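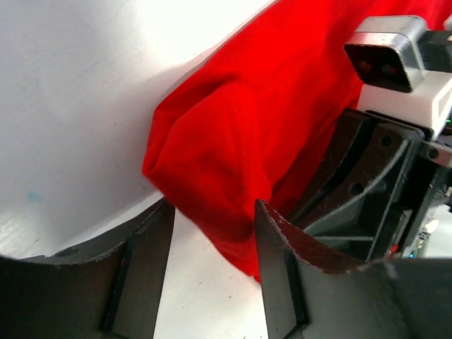
Slide 1. Red cloth on the bench, both grippers in, wrist camera view.

Leave the slide up while people sit down. Say hello, name, how long I've been a member at Skatstead. Thank Mererid Edwards for the slot.

What the talk covers: a two-arm cloth folding rig, built in the shared workshop on evenings and weekends. I did the frame and wiring. Zeyu Xiao wrote most of the control code. Derek Nuttall cut the brackets and the finger blanks. We call the rig Bassey.

Point at the slide. The two fingers at the bottom belong to the arm carrying this camera. The jaws on the right are the other arm, with its own camera above them. Each arm sees the other one working, and we ended up using that more than we planned.

Why cloth. Blocks and cups keep their shape, so you find one once and plan a grab. Cloth has a new shape each time you touch it. Point at the fold on the left side and the raised part next to it. To the software those two look alike until you teach it otherwise. Pause here for questions if the room looks lost.

Why red. Plain, one color, easy to separate from a white top. We started with a gray towel and lost most of January to shadows. If Dean Bickerstaff is in the audience he will ask about patterned fabric. Answer: not yet.

Cost. Total spend 2,175 dollars, both arms included, bought used. The largest single item after the arms was the power supply. Do not read out the parts list, it is on the handout.

Fingers. Version 4 is the one we run now. Versions one and two were too thick to get under an edge. Version three was thin enough but snapped at the screw holes. Pass the broken ones around. Ask for them back.

Camera mounts. Wrist mounting puts the fingers in view all the time, and up close they blur. We tried masking them out in software and it made grasping worse. Zeyu can explain why better than I can. Hand over for five minutes, no more.

Control. Hoker runs the arms, Stimero handles the camera feeds. They are separate programs and talk over the local network. Delay between them is the main thing we fight. If someone asks for numbers, say we log it and will share the log.

What went wrong. Arms hit each other in the first week because both were allowed into the middle of the bench. Fixed with a keep-out zone, then a smarter one. Cable on the left arm wore through at the elbow. Raffaele Bellini rewired it with slack and a strain relief, and it has held up since.

Results so far. Some 19 practice sessions. Flattening a cloth is reliable. Folding in half works more often than it fails. Folding in quarters does not work.

Next. Softer finger pads, a longer keep-out test, a second color of cloth.

Questions. Next open bench evening is 14th November, and the rig will be running.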